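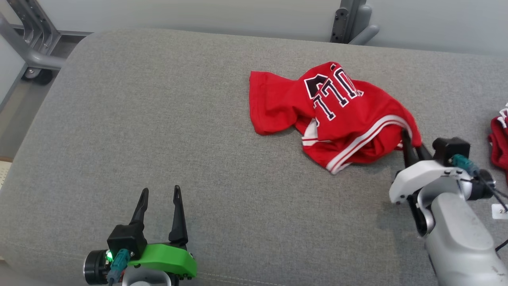
2024-07-22, caderno da oficina

Primeira revisão completa do jipe depois da volta pela Binavora, e que máquina! 1,000 km de pista de areia e pedra e a suspensão veio direitinha, sem folga nenhuma nas buchas. Em abril eu tinha apostado que os amortecedores traseiros não chegavam ao fim da temporada (perdi, e com gosto).

Feito hoje:
- filtro de ar fora, sacudido e soprado. Saiu areia que dava para encher um vaso
- pressão dos 4 pneus conferida a frio, de volta ao valor de estrada
- guincho Aigner desenrolado até o fim e reenrolado com carga. O cabo está lindo
- barraca de teto aberta, zíper do lado do passageiro lubrificado com parafina

O compressor Andach merece um parágrafo só dele. Enche rápido, quase não esquenta e o manômetro bate com o nosso de bancada. Quero 2 desses no próximo kit de aluguel, um em cada carro! 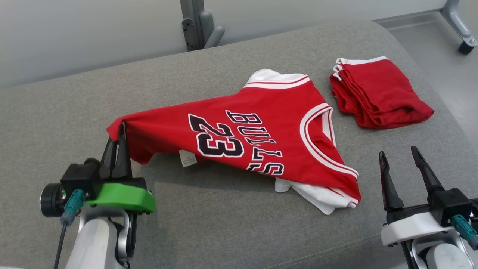

A geladeira é que me deixou curioso: com o motor desligado, o alarme de bateria baixa dispara cedo demais. Desconfio do conector da caixa Jurkau, o pino positivo está meio escurecido. Troquei o pino e deixei ligada na bateria auxiliar, anoto a tensão amanhã cedo.

Falta ainda: apertar o suporte do macaco alto, repor as cintas de reboque e testar o farol auxiliar no escuro. Próxima troca de óleo daqui a 500 km, já colei a etiqueta no para-brisa.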